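How to Root Pothos Cuttings in Water

I started my first cutting in February on a gray morning when I badly needed something green to fuss over, and I've kept a few going ever since. It's an easy little project, and all it asks of you is a clean glass container and some patience.

Pick a healthy vine and look for the nodes, those small brown bumps across from each leaf. Snip just below one with clean scissors. I like a piece with 4 leaves or so, and I take off any that would sit under the water – they turn to mush and smell awful.

Fill your container with tap water that has stood out overnight. Set the cutting in so at least one node is covered, then put it somewhere bright but out of direct sun.
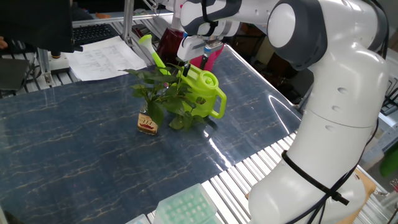

Change the water every 5 days, and give the glass a good rinse while you're at it. If it gets slimy or green inside, swish a spoonful of uncooked rice around in there with a little soap (my favorite trick for narrow necks).

Give it 30 days before you start worrying. When the roots are as long as your finger, you can pot it up in a light mix. I use the Posolgate houseplant blend, but any kind that drains well will do. Keep the soil a bit damper than usual for the first couple of weeks – water roots need time to get used to dirt.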